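Drernano
Loja › Camisolas › Basquetebol › Em segunda mão

Camisola de basquetebol vermelha, BULLS, com barras brancas

Referência: 14-2
Estado: usada, bem tratada
Disponibilidade: 2 unidades
Envio ou levantamento na loja

Há duas maneiras de comprar uma camisola de basquetebol. A primeira é jogar basquetebol. A segunda, de longe a mais praticada entre a nossa clientela, é ter visto muito basquetebol na televisão, de preferência deitado. Esta peça serve ambas as modalidades, e na segunda dura bastante mais.

O vermelho é vermelho a sério, daqueles que obrigam a lavar tudo o resto à parte, pelo menos nas primeiras vezes. As letras do peito são pretas com contorno branco, tal como os números, e os painéis brancos levam um remate às riscas finas vermelhas que se repete na cava. É uma camisola que se vê do outro lado da rua. Quem procura discrição tem a secção de malhas cinzentas, onde temos stock para vários invernos.

Sobre dobrar

A pergunta que mais nos chega por correio não é sobre tamanhos, é sobre como guardar isto sem estragar o estampado. O Martim Louro, que trata das camisolas antes de saírem da loja, tem um método e defende-o com uma energia que gostaríamos de lhe ver no inventário. Estende-se a peça numa superfície plana e alisa-se com a mão. Depois dobram-se os lados para dentro, com os ombros a acompanhar, e por fim a bainha para cima.

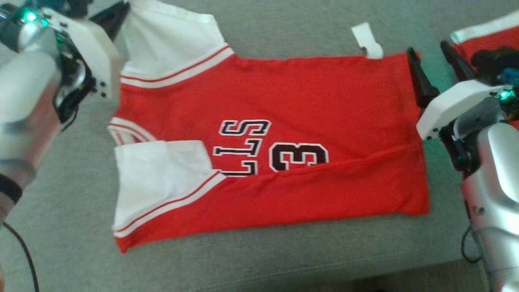

A mesa é o sítio recomendado, mas um sofá serve perfeitamente, desde que a almofada seja firme e o gato esteja noutra divisão. O que interessa é não vincar em cima das letras com força. Uma dobra solta não faz mal a ninguém. Uma dobra passada a ferro, por cima de um número, fica lá para contar a história aos netos. Se a camisola vai ficar guardada muito tempo, meta uma folha de papel de seda entre as camadas do estampado e mude as dobras de sítio de vez em quando. Nós dizemos isto a toda a gente e sabemos perfeitamente que ninguém o faz.

Cruzetas também se usam. As finas de arame, que vêm da lavandaria e se multiplicam no escuro, deformam os ombros.

Lavagem

Do avesso, em água fria, com pouco detergente. Sem amaciador, sem lixívia e sem aquela receita com vinagre que a sua cunhada viu num vídeo. Secar à sombra. A máquina de secar trata o estampado como trata as meias: uma parte nunca mais se vê. Ferro só do avesso e morno, se fizer mesmo questão.

Tamanhos

As camisolas de basquetebol são largas por natureza e isso não é defeito de fabrico. Se costuma usar M e quer a peça por cima de uma t-shirt, fique no M. Se a quer justa, pense um pouco mais no assunto e depois fique no M na mesma. As medidas de peito e comprimento de cada unidade são enviadas a quem as pedir, tiradas com a peça estendida e sem esticar.

Para acompanhar

Caixa de arrumação Purkwood, baixa, com tampa. Cabe debaixo da cama e leva as camisolas dobradas sem as espremer.
Saco de lavagem Matsuda, de rede fina. Fecha mesmo, coisa que não podíamos dizer do anterior.
Moldura funda Sarside, para quem decidiu que a camisola já não volta ao campo. Traz os ganchos. A parede é por sua conta.

Envios e devoluções

As encomendas seguem dobradas pelo método do Martim, em papel e caixa de cartão. Tem 15 dias para devolver, desde que a peça regresse como foi. Cheiro a churrasco conta como utilização, e já tivemos essa conversa mais vezes do que seria de esperar.

Fazemos também avaliação de camisolas usadas. Mande fotografias da frente, das costas e da etiqueta, com boa luz, para o formulário de contacto. Em janeiro demoramos mais a responder: é quando toda a gente arruma os armários.

Página revista a 11 de maio de 2023.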